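Ticket: left arm stops short on garden bag task
Site: Clutstead, two-arm table cell
Opened: 3 December 2018
Status: open, whatever the dashboard says

Left arm faults on the reach across the table. Log gives "joint following error" and nothing else useful. Koltano support says recalibrate. We recalibrated in February for the same message and it came back, so I'm not keen to call that a fix.

Tried so far:
Power cycled both arms. No change.
Swapped the left and right controller ports. Fault stayed with the left arm, so I don't buy the port theory.
Dropped the speed limit from 400 to 200. Fewer stops, but it still stops.

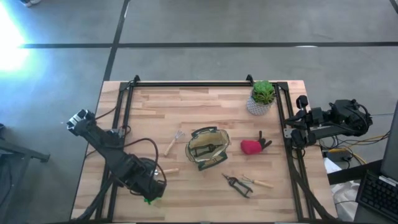

My money is on the cable. It has to follow the arm through the whole reach, and the fault only shows up near full stretch. Kiso's setup sheet asks for 30 mm of slack at the elbow clip. Whoever wrote that can't have tried it with the arm on a side rail.

Support's second reply blames the payload. A hand cultivator is not a heavy load, and I get the same stop with the gripper empty.

Next: re-route the cable with a longer loop, put the speed back to 400, run 2000 cycles with no tools picked up. Please don't load the Ye firmware update until that's finished, or we won't know which change did what.

Leave this ticket open.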